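Tags: datasets, manipulation, vendor claims

# Olano desk set: README and data card

Last updated: 9/20/26

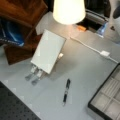
We bought the Olano desktop kit from Ulten in January and recorded this set to find out how much of the brochure survives an ordinary desk. Some of it does. Read the notes below before you train on anything here, and before you order one.

## What you get

1138 episodes of short tabletop tasks with a two-finger gripper: pick up a pen, move it, put it in a compartment tray, push it clear of a cable. Views are from overhead. Each episode has video, gripper state and a one-line task label typed by whoever ran it. Spelling varies. We left it alone.

305 episodes are marked `fail`. Ulten's sales sheet calls the kit "ready for small objects out of the box," and we'd like to know whose box. Thin, round things roll. A pen is a thin, round thing.

## Splits

- `train/` is everything not listed elsewhere
- `hold/` has the desk rearranged and the lamp on
- `raw_fail/` has failed episodes, untrimmed

Do not shuffle `hold/` back into `train/`. Hura did this with an earlier copy and then quoted us a success rate we couldn't reproduce.

## Known problems

1. Lamp light washes out the far part of the desk. The kit's auto exposure is sold as a feature. We turned it off after 2 days.
2. Shadows under the fingers get read as contact by the bundled grasp detector. Treat the `contact` field as a guess.
3. Clutter was not controlled. Cables, trays and furniture come and go between sessions, and there is no object list.
4. Time stamps drift in long sessions. Support told us to restart the controller. We restarted it, and they still drift.

## Compared with what?

We tried the Mikkelsen kit on the same tasks for 4 sessions. That is too little to rank them, so we haven't. Its software was easier to install and its manual was worse.

## Should you use this?

For pretraining or for testing a failure classifier, probably. As proof that the Olano works, no. We ran it on one desk with one gripper, and the operators got better as they went, which flatters the later episodes.

Ulten has seen this file and asked us to take out the fail count. It stays in. Corrections to the labels are welcome as pull requests; please include the episode number.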